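Skovden Residents' Association Forum
Board: Building Rules and Shared Services
Topic: Proposed change to the parcel room and left-items policy

Gertraud Egger
Board member
Posted January 4, 2019

Members are invited to comment on the draft policy for the parcel room at the Skovden building. The draft would reduce the holding period for unclaimed items to 16 days and would require every item left with the front desk to carry a written label. Comments will be read before the next meeting of the board.
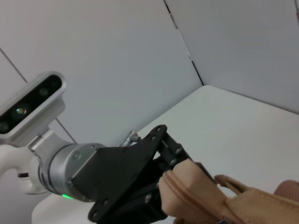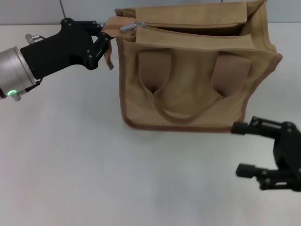

The present rules were written when the building received very few deliveries, and they speak only of "parcels." In practice the desk is asked to accept dry cleaning, keys in envelopes, musical instruments and a great many personal bags left by one resident for another. A tan fabric bag such as this one, with a zipper along the top and a carrying handle on the front, has no flat surface intended for an address, and under the present wording the desk has no clear authority either to refuse it or to open it. The draft would treat such bags as "left items," to be accepted only with a label tied to the handle giving the name and unit of the person collecting. Staff would not open any left item without a second staff member present.

The full text of the draft is in the binder at the desk. Please refer to section numbers where possible.

Fabian Fankhauser
Member
Re: Proposed change to the parcel room and left-items policy

I support the labeling requirement in section 4 and oppose the holding period in section 6. Sixteen days is too short. Many residents travel for three weeks or longer in January, and a person who is abroad can't be expected to collect anything, labeled or otherwise. I would ask the board to keep the present period of 30 days.

I would also ask what is meant by "disposed of" in section 6(b). If the building intends to give unclaimed property away, the policy should say to whom.

Raluca Bogdan
Member
Re: Proposed change to the parcel room and left-items policy

I must disagree with Mr. Fankhauser on the holding period. The parcel room is small, and the lower shelves were full for most of December. Residents who travel may ask a neighbor to collect for them, and section 5 of the draft makes provision for this. The form is one page long.

My concern is with section 4. A paper label tied to a bag will come off. The desk at my former building, Seduvham Court, used numbered plastic tags in pairs. One tag went on the item and the other went to the person leaving it. No names were shown, and I would regard that as an advantage, as the shelves can be seen from the lobby whenever the door is open.

Fabian Fankhauser
Member
Re: Proposed change to the parcel room and left-items policy

The form in section 5 must be signed in person at the desk. A resident who is already away can't sign it. I would withdraw my objection if the form could be sent by email.

Gertraud Egger
Board member
Re: Proposed change to the parcel room and left-items policy

The point about email is noted and will be put to the board. On section 6(b), the intention is that unclaimed clothing and household goods go to the donation point on Ortner Street, and that anything with a name or account number on it be returned to the sender or handed to the management office. The wording will be revised to say so.

Paired tags were discussed when the draft was prepared. The price obtained was for a box of 1,000 pairs, and the board felt that this was more than the building needed. It can be looked at again.

Bayu Ngui
Member
Re: Proposed change to the parcel room and left-items policy

I would like to raise liability, which the draft covers in one sentence. Section 8 says the association "accepts no responsibility for left items." The desk would be taking items in, recording them and deciding where they are kept. I doubt that one sentence is enough, and I would prefer that our insurer be asked before the text is adopted.

I also think the draft tries to do too much. The desk staff are there for access and safety. If I wish to leave a bag for a friend on the fourth floor, I can take the elevator. The better rule would be to accept commercial deliveries and nothing else.

Raluca Bogdan
Member
Re: Proposed change to the parcel room and left-items policy

Mr. Ngui's rule would be hard on residents who rely on relatives to bring them things during working hours. My mother is in unit 627 and can't always come to the door. Her prescriptions and groceries are left at the desk at least twice a week, in whatever bag is at hand, and the staff have been very good about it. I would vote against any draft that ended this.

Bayu Ngui
Member
Re: Proposed change to the parcel room and left-items policy

I had not considered that case and would accept an exception for medical items and food. My view on the remainder is unchanged. The question to the insurer still stands.

Flurina Fuchs
Building manager, Flavden Property Services
Re: Proposed change to the parcel room and left-items policy

For the information of members, I can confirm the following.

The desk does not have refrigeration. Food is accepted at present as a courtesy, and the draft doesn't mention it. If the board wishes the practice to continue, a same-day limit should be written into section 3.

The door to the parcel room is meant to be kept shut. The closer has been reported as faulty and a replacement is on order.

I have written to the insurer regarding section 8 and will pass the answer to Ms. Egger when it is received. Until a new policy is adopted the 30-day period applies, and staff have been reminded of this.

Fabian Fankhauser
Member
Re: Proposed change to the parcel room and left-items policy

Thank you. Would the new period apply to items already on the shelves on the day the policy is adopted, or only to those received afterward? Section 9 is silent on this.

Gertraud Egger
Board member
Re: Proposed change to the parcel room and left-items policy

Only to those received afterward. A line will be added to section 9.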